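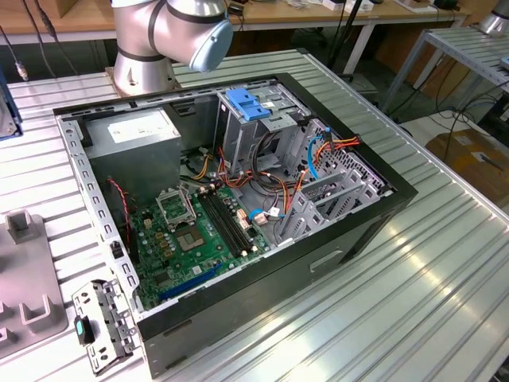
Open tower with the CPU socket empty.

22 Oct 2024

I finished moving my recipes last night. All of them are in one folder now, as text files, and the old program is gone.

Some background. I started typing up my mother's recipes in a program called Clarero, which came on a disc and ran on whatever family computer we had at the time. It was good at what it did. You typed in the ingredients, it made a card, and you could print the card on heavy paper. After the recipes I started putting other things in it: garden notes, paint colors, which tire shop I used, a list of books lent out and to whom. By the time the company stopped updating it I had 3,648 cards.

I kept it going for years on an older machine and didn't think about it much. Then in February the program began to close itself whenever I searched for anything with an accent in it, and my mother's side of the family is Finnish, so that was a lot of cards. I could still scroll to them. I did that for a few months, which was silly.

The export option makes one long file with every card in it, and the cards are separated by a row of equal signs. Fine so far. The trouble was that fractions came out as question marks. Half a cup, a quarter cup and three quarters of a cup all looked the same. For a soup that doesn't matter. For the cardamom buns it does.

I asked my cousin Anneli Valtonen whether she still had any of the printed cards, and she had a shoebox full. She went through them at her kitchen table over two evenings and read me the amounts over the phone. We got a lot of other talking done too. She thinks the rye bread recipe I have is wrong and that my mother left out the second rise on purpose when she gave it to people. I've put both versions in the folder.

Then there was the question of what to keep. I deleted close to nothing at first, because deciding takes longer than copying. But I didn't need 13 versions of chili, or the paint colors for a house in Dultside we moved out of long ago. In the end I made a rule that if I couldn't picture wanting the card, it went in a folder called Old, and Old gets looked at next year. It has over 3,000 cards in it – so most of the collection was never recipes at all.

What I use now is plain. One folder, one file per recipe, the name of the dish as the file name. If I got it from a person, the person's name goes on the first line. Joseph wanted me to use tags and I tried it for a week. I kept forgetting whether I'd written "dessert" or "desserts" and went back to just searching for the word I want.

Two copies, one on a drive in the desk and one at Anneli's. I also printed the 40 or so we cook from all the time and put them in a binder, since I don't like having a screen near the stove.

Still to do: the pickles. My mother wrote those up by the crock and I don't own a crock that size, so the amounts have to be worked out for jars. Tomo says his aunt has a chart for this and he'll ask her. If anyone reading has cut a big brine recipe down to 2 quarts and was happy with it, leave a comment. I have a lot of dill seed.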